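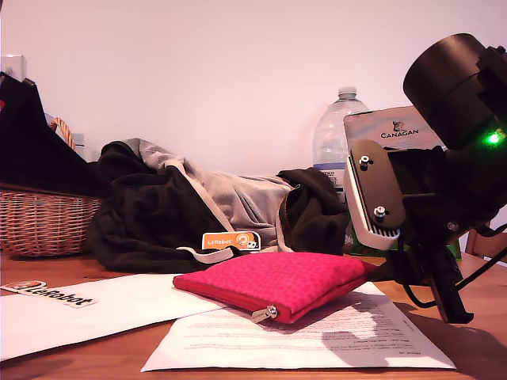

Arneck Tabletop Arm: Front Bracket and Face Plate Service Kit

Category: Spares & Service > Desktop Arms > Brackets
Print this page | E-mail this page

Part no. 393. Supplied by Nirkilard for the black Arneck arm with the white and gray front bracket. The kit replaces the plastic bracket, the dark gray face plate and the two silver screws that hold it, one near the top and one near the bottom. The cylindrical motor housing and the arm body are not included.

Service interval: inspect every 3,000 cycles. Replace the bracket if the plastic between the slots at the lower end is cracked.

Fitting

1. Park the arm with its base on a flat tabletop. Switch off at the supply and wait until the green LED is out.
2. Leave slack in the cable where it loops down to the table. Do not tie it to the bracket.
3. Remove the lower face plate screw, then the upper. Lift the plate straight off.
4. Clear the slots with a dry brush. Compressed air is not recommended — it drives dust toward the motor.
5. Fit the new bracket and plate. Start both screws by hand before tightening either one.
6. Power up, run the arm slowly through its full reach and check that the cable does not snag. Repeat the zero position routine.

The separate silver screw on the arm body does not need to be touched for this job.

Kit weight: 43 g
Fitting time: 34 minutes, including the zero routine
Also fits: Tudik bench mount version, supplied from November onward

Page revised 8 Apr 2019

2 comments | 5 shares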